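우리 동네 텃밭모임 정기회의록 (새해 첫 모임)

작성일 2026년 1월 31일
인쇄하기 | 이메일로 보내기
공유 14 댓글 6

안녕하세요, 이번에도 제가 적습니다. 지난번 회의록이 너무 딱딱하다는 말을 들어서 이번에는 그냥 말하듯이 써 볼게요. 빠진 내용이 있으면 댓글로 알려 주시면 고쳐 놓겠습니다. 참석은 거의 다 하셨고, 못 오신 분들은 미리 연락을 주셨어요. 귤 들고 와 주신 분 감사합니다! 회의 시작하기도 전에 반은 없어졌네요.

1. 지난 회의록 확인

고칠 것 하나 있었습니다. 제가 물탱크 위치를 '북쪽 울타리 옆'이라고 적었는데 '동쪽 울타리 옆'이 맞습니다. 제가 방향치라서요(죄송합니다). 나머지는 그대로 통과됐어요.

퇴비장 뚜껑 건은 지난번에 '다음에 다시 이야기'로 넘겼던 건데 이번에도 길어져서 5번으로 따로 뺐습니다.

2. 회비와 잔액

통장 잔액은 446,000원입니다. 작년 가을에 호스 연결구를 통째로 갈고 나서 생각보다 덜 남았어요. 저는 더 있을 줄 알고 속으로 관수 타이머까지 사 놓은 상태였는데, 숫자를 듣고 조용히 마음을 접었습니다.

올해 회비를 올리자는 의견과 그대로 두자는 의견이 팽팽했어요. 올리자는 쪽은 물값이 걱정이라는 거고, 그대로 두자는 쪽은 작년에 처음 들어오신 분들이 이제 막 재미를 붙였는데 부담 주지 말자는 거였습니다. 저는 그대로 두자는 쪽에 손을 들었고, 결과도 그대로 두는 걸로 됐습니다. 대신 공동 구매 때 나오는 우수리는 돌려주지 않고 통장에 넣기로 했어요. 이건 반대 없었습니다.

회비 납부는 2월 말까지입니다. 입금하실 때 밭 번호를 꼭 같이 적어 주세요. 작년에 '텃밭'이라고만 적힌 입금이 여러 건이라 누가 낸 건지 찾느라 한참 걸렸어요. 텃밭인 건 저희도 알아요...

3. 씨앗과 모종 공동 구매

이번 회의에서 제일 오래, 제일 신나게 이야기한 안건입니다. 예상은 했지만 감자 이야기만 한참 했네요.

씨감자는 작년처럼 Pomaditz에서 받기로 했습니다. 도착이 좀 늦긴 했어도 싹 상태가 좋았고 썩은 것도 거의 없었다는 의견이 많았어요. 올해는 수미 말고 속이 노란 품종도 섞어 보자는 말이 나왔는데, 찌개에 넣으면 다 풀어진다, 아니다 그건 오래 끓여서 그렇다, 하고 한동안 토론이 있었습니다. 결국 둘 다 주문합니다. 신청하실 때 어느 쪽인지 표시해 주세요.

상추하고 쑥갓 씨앗은 Mokico 봉투가 작년에 많이 남아서 올해는 안 사기로 했어요. 남은 씨앗 발아가 걱정된다는 분이 계셔서 제가 키친타월에 좀 올려서 시험해 보고 게시판에 결과를 적겠습니다. 우리 집 냉장고 위가 따뜻하니까 거기가 딱 좋아요.

고추 모종은 아직 이릅니다. 그래도 매년 늦게 주문해서 매운 것만 남았던 기억이 있으니, 이번에는 미리 몇 포기씩 필요한지만 받아 둘게요. 토마토는 방울토마토 위주로 가고, 큰 토마토는 원하시는 분만 따로 구하기로 했습니다. 작년에 큰 토마토가 전부 터졌던 일을 다들 잊지 못하고 계시더라고요. 저도 그렇습니다.

신청서는 창고 문 안쪽에 붙여 놓겠습니다. 볼펜은 끈으로 묶어 둘 거예요!

4. 물 사용과 물탱크

작년 여름에 물탱크가 바닥난 날이 여러 번 있었죠. 600리터짜리 하나로는 한여름에 모자란다는 데는 다들 동의했는데, 하나를 더 놓자니 자리가 애매합니다. 동쪽 울타리 옆은(이번에는 맞게 적었습니다) 이미 꽉 찼고, 창고 뒤는 그늘이라 이끼가 낀다고 해요.

일단 창고 지붕에 홈통을 달아서 빗물을 받는 방안을 알아보기로 했습니다. Clarkungate라는 업체에 작은 홈통 세트가 있다고 해서 견적을 받아 보고, 너무 비싸면 그냥 우리가 달아 보자고 했어요. 사다리 있으신 분 계시면 말씀해 주세요.

물 주는 시간은 아침 일찍이나 해 진 뒤로 작년과 같습니다. 한낮에 물 주면 서로 부드럽게 알려 주기로 했고요. '부드럽게'라는 말은 꼭 적어 달라고 하셔서 적습니다.

수도 계량기 숫자도 읽어 왔는데 2203이었습니다. 겨울에는 물을 거의 안 썼으니 새는 곳이 있는지 다음 모임 때 다시 읽어서 비교해 보기로 했어요. 계량기 뚜껑은 꼭 닫아 주세요. 안에 넣어 둔 헌 옷이 자꾸 젖어요.

5. 퇴비장 뚜껑 (드디어)

뚜껑이 무거워서 혼자 열기 힘들다는 이야기가 계속 있었습니다. 반으로 잘라서 경첩을 달자는 안, 천으로 된 덮개로 바꾸자는 안이 나왔어요. 천은 고양이가 올라가면 꺼진다는 말에 바로 탈락했습니다.

반으로 자르는 쪽으로 정했고, 경첩은 통장에서 삽니다. 자르는 날은 날이 좀 풀리면 단체방에서 정할게요. 톱밥은 버리지 마시고 퇴비장에 넣으면 됩니다.

그리고 퇴비장에 넣으면 안 되는 것들 다시 적어 달라고 하셔서 적습니다. 고기, 생선, 기름 묻은 음식, 코팅된 종이, 병든 고추 줄기. 귤껍질은 조금씩은 괜찮은데 한 상자씩은 안 돼요. 작년 겨울에 누가 그러셨는지는 묻지 않겠습니다.

6. 밭 배정

전체 28칸이고 올해 빈칸이 나옵니다. 이사 가시는 댁이 있어서요. 서운하지만 호박은 계속 얻어 가시기로 했습니다.

기다리시는 분들께 순서대로 연락드리고, 연락 후 일주일 안에 답이 없으면 다음 분으로 넘어갑니다. 기존 회원 중에 자리를 바꾸고 싶은 분은 그 전에 말씀해 주셔야 해요. 느티나무 그늘 쪽 밭은 작년에 고추가 영 안 됐는데, 반대로 부추하고 미나리는 제일 잘 됐습니다. 그늘 밭 받으신다고 너무 실망하지 마시고 부추를 심으세요. 부추전도 나눠 주시고요.

7. 창고 정리와 씨앗 나눔

창고가 정말 엉망입니다. 장갑은 전부 왼손만 있고, 모종삽은 어디서 나온 건지 점점 늘어나는데 쇠스랑은 안 보여요. 2월 중에 날을 잡아서 한 번 싹 꺼내 놓고 정리하기로 했습니다. 주인 있는 물건은 그 전에 가져가시거나 이름을 써 붙여 주세요.

정리할 때 칸 나뉜 상자가 있으면 좋겠다는 의견이 많았습니다. 씨앗 봉투, 끈, 이름표, 집게 같은 자잘한 것들이 한 바구니에 섞여 있으니 매번 쏟아서 찾게 되잖아요. 나무로 된 칸막이 상자가 보기에도 좋고 튼튼할 것 같다고들 하셨고, 집에서 안 쓰는 게 있으면 가져오시면 됩니다. 사는 건 그다음에 생각해요. 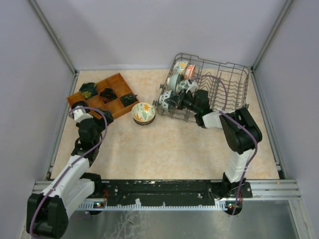 칸막이가 있는 나무 상자. 칸이 낮은 모양입니다.

칸마다 뭘 넣을지는 창고 정리하는 날 정합니다. 저는 이름표 칸을 제일 앞에 두자고 강력하게 주장할 예정이에요.

씨앗 나눔은 봄에 한 번 하기로 했습니다. 직접 받은 씨앗이면 뭐든 좋고, 봉투에 작물 이름하고 받은 해만 적어 주세요. 작년에 '맛있는 콩'이라고만 적힌 봉투를 받아서 심었는데 정말 맛있긴 했지만 아직도 무슨 콩인지 모릅니다. 혹시 내신 분 보시면 댓글 좀 남겨 주세요!

8. 기타

- 입구 자물쇠가 추우면 뻑뻑합니다. 억지로 돌리지 마시고 살짝 들어 올리면서 돌려 보세요. 봄에도 그러면 바꿉니다.
- 고라니가 또 왔다 갔습니다. 북쪽 울타리 아래가 벌어져 있어서 돌로 막아 두었는데, 땅이 녹으면 제대로 고쳐야 해요. 겨울 시금치 심으신 분들은 덮개 한번 확인해 주세요.
- 두둑 덮는 부직포는 Oláh 제품을 써 보신 분이 계신데 두 해째 멀쩡하다고 합니다. 공동 구매에 넣을지는 신청하시는 분이 몇 분인지 보고 정할게요.
- 봄맞이 점심은 각자 한 가지씩 가져오는 걸로. 작년처럼 김치만 여섯 통이 되지 않게 이번에는 미리 단체방에 적기로 했습니다.
- 주차는 길가에 한 줄로만 부탁드려요. 옆 과수원 경운기가 못 지나간다고 연락이 왔습니다.

9. 다음 모임까지 할 일

- 회비 입금, 밭 번호 적어서 (모두)
- 씨감자 신청서 쓰기
- 상추, 쑥갓 씨앗 발아 시험 (저요)
- 홈통 견적 받기
- 경첩 크기 재고 사 오기
- 창고 물건에 이름 붙이기
- 대기하시는 분들께 연락

다음 모임은 2월 하순에 같은 곳에서 합니다. 날짜는 단체방 투표로 정할 테니 꼭 눌러 주세요. 귤이 아니어도 간식은 언제나 환영입니다. 난로에 기름이 얼마 안 남았으니 따뜻하게 입고 오시고요.

인쇄하기 | 이메일로 보내기

최근 글
- 작년 마지막 모임 회의록
- 퇴비장 사용 안내 (다시 읽어 주세요)
- 김장 배추 나눔 후기
- 물탱크 청소 순서
- 잃어버린 쇠스랑을 찾습니다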